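Home | Programs | Grantees | Reports | Contact

Household Surface Materials Survey: Interim Progress Report to the Haworth Fund
Reporting period ending March

1. Status

Field collection in the Prellska district is complete. Records were obtained for 891 table coverings in domestic use, against a contract minimum set at the start of the grant. Coding of the records is under way and should finish before the next reporting date. Spending is within the approved budget, with one transfer between lines described in section 4.

2. Work completed

Each record consists of a short interview with the householder, a measurement sheet, and at least one photograph of the covering in place. Interviewers asked when the covering was bought, how it is cleaned, and what was used before it. Date of purchase was the weakest field. Nearly 60 percent of respondents could give only a season or a family event, and these answers have been coded as ranges.

Pattern coding uses the two-level scheme agreed in the inception report. The first level separates plain, repeating and centered designs. The second level records the motif: floral, geometric, pictorial or mixed. Centered designs with a geometric medallion and a floral surround are coded as mixed at the second level. The pilot scheme had placed them under floral, and the affected pilot records have been recoded.
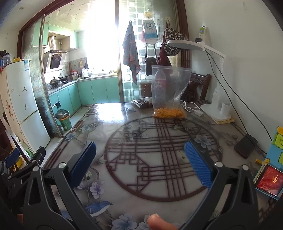 Agreement between the two coders was checked on a subset before full coding began. First-level codes matched in all but 15 cases. Most of the disagreements concerned borders, which one coder had treated as part of the main design. The coding manual now states that a border is recorded separately and does not affect the first-level code.

3. Delays

The wear assessment is behind schedule by 2 months. Reference swatches ordered from Flirero arrived in the wrong thickness and had to be replaced. Assessment resumed when the second delivery was accepted. The revised completion date does not affect the final report.

4. Budget

Funds left over from travel were moved to data storage following written approval. The Sirnent license was renewed at the existing rate. No further transfers are expected.

5. Next period

Remaining tasks are completion of second-level coding, the wear assessment, and a draft of the tables for chapter 3. A sample of the coded records will be sent to the fund with the draft tables.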